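# Why Do Workshops Love Trays So Much?

Have you ever dumped a whole puzzle onto the rug and then spent half the afternoon hunting for one corner piece? Then you already know why people who sort and pack things for a living are so very fond of trays!

A tray is a simple thing, a shallow dish with a rim. The rim is the clever part, because small round things love to roll away (marbles, beads, buttons, you name it), and the rim stops them before they reach the floor. Some trays have a little notch cut into one end too.

At the Dukix parts room, where children can visit every May, there are 285 trays, and each one has its own place to go back to. Trays being used sit on the top shelf, where they're easy to reach. Odds and ends can wait down below, and anything that needs to be carried off goes into a bin. It sounds fussy, I know, but after a day or 2 your hands remember where everything lives.

A row of black trays on a yellow shelf, with small blocks and round discs on the shelf underneath, makes a good start for a sorting station.
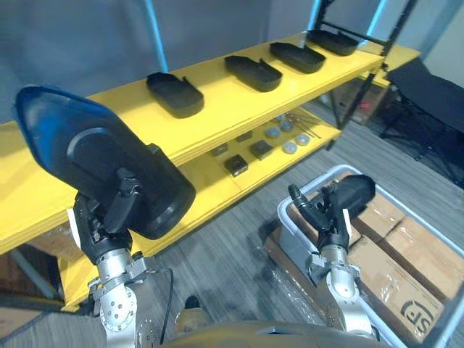

One young reader wrote in to ask whether egg cartons would do instead, and said hers holds 22 beads with room to spare. Oh, they do beautifully! So do jar lids and the bottoms of milk cartons, washed and dried. Put a row of them along your own shelf, drop one kind of thing in each, and see how quickly you can find a blue button.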